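Protokoll der Arbeitsgruppe Handhabung im Küchenumfeld

Datum: 3. Januar 2026
Leitung: Defne Saraç
Protokoll: Hilkka Karppinen
Gegenstand: Hausregel zur Arbeit am Küchenaufbau, Entwurf Plavton

TOP 1 Stand des Aufbaus
Der Entwurf wurde abschnittsweise am laufenden Aufbau Stivine durchgesprochen. Grundlage waren die folgenden Aufnahmen.
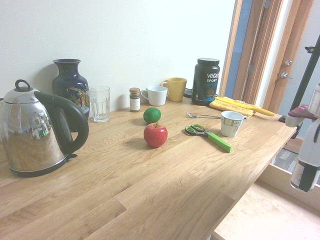
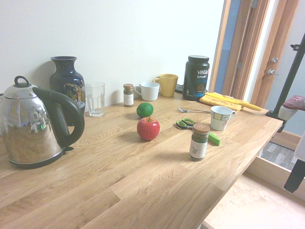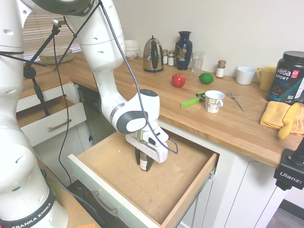
Abb. 1 bis 3: Arbeitsplatte am Aufbau Stivine; in Abb. 3 Greifer mit Gewürzglas über dem Boden der offenen Schublade.

TOP 2 Belegung der Arbeitsfläche
Saraç stellt fest, dass die Belegung zwischen den Aufnahmen abweicht. Schere und Löffel liegen in Abb. 1 und 2 offen auf der Platte, in Abb. 1 mit grüner Klingenhülle an der Schere. Der Entwurf regelt Werkzeuge mit Schneide bisher nicht. Ergänzt wird Abschnitt 6: Schneiden sind während der Bewegung des Arms abgedeckt oder außerhalb des Arbeitsraums abgelegt.
Zu Trinkgefäßen: Das Glas in Abb. 3 ist teilweise mit Wasser gefüllt, in Abb. 1 und 2 ist es leer. Offene Flüssigkeiten sind künftig nur zulässig, wenn die Aufgabe sie verlangt - der Eintrag erfolgt vorab im Laufzettel.

TOP 3 Schubladen
In Abb. 3 sind zwei Schubladen offen. Karppinen schlägt vor, nur die für die Aufgabe benötigte Schublade zu öffnen. Angenommen. Für Greifvorgänge innerhalb der Schublade gilt eine reduzierte Geschwindigkeit von höchstens 200 mm/s. Der Wert ist vorläufig und wird mit den Messungen von Lahtinen abgeglichen.

TOP 4 Klemmen und Stative
An der Plattenkante sind Klemmhalterungen montiert. Sitz und Anzug sind vor jeder Schicht zu prüfen, danach alle 12 Betriebsstunden. Lose Leitungen im Schwenkbereich gelten als Mangel und sind vor der Freigabe zu befestigen. Die Checkliste von Ullton wird übernommen, der Punkt Bodenmarkierung entfällt - er ist bereits in Abschnitt 8 enthalten.

TOP 5 Offene Punkte
Abschnitt 6 neu formulieren: Karppinen.
Laufzettel um das Feld Flüssigkeiten erweitern: Saraç.
Messwerte bei Lahtinen anfordern: Saraç.
Überprüfung der gesamten Hausregel: Juni.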